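POLHAM, August 2024: The medical cart is still winning, though its lead is shrinking.

Skirulero, the Dinotcombe firm that has spent 15 months trying to get a humanoid to do the dull half of a ward aide's shift, let visitors into its practice room this month. The chore on offer was restocking.

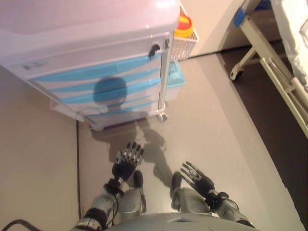
Two hands, one cart and a hospital bed at the Polham practice room.

By the company's own tally, its machine has attempted 1,537 drawer openings since spring. It now manages a drawer in around 45 seconds, a pace familiar to anyone who has ever asked a teenager to put away the socks.

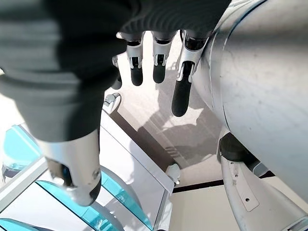 Fingers remain the expensive part. Walking across a room is old news in this business, but a drawer that sticks a little can eat up an afternoon and a fair amount of dignity.

"People ask me when it will do their laundry," said Mabli Hopkin, who runs the trials. "I tell them to be nice to whoever does it now." 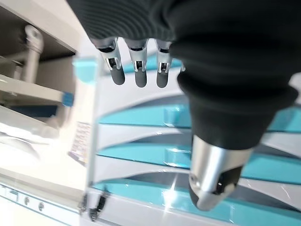 Cordier, a supply company that stocks 300 carts a night with human beings, has agreed to look at the results next year. It has not changed its hiring plans. The human beings, Hopkin noted, also do the stairs.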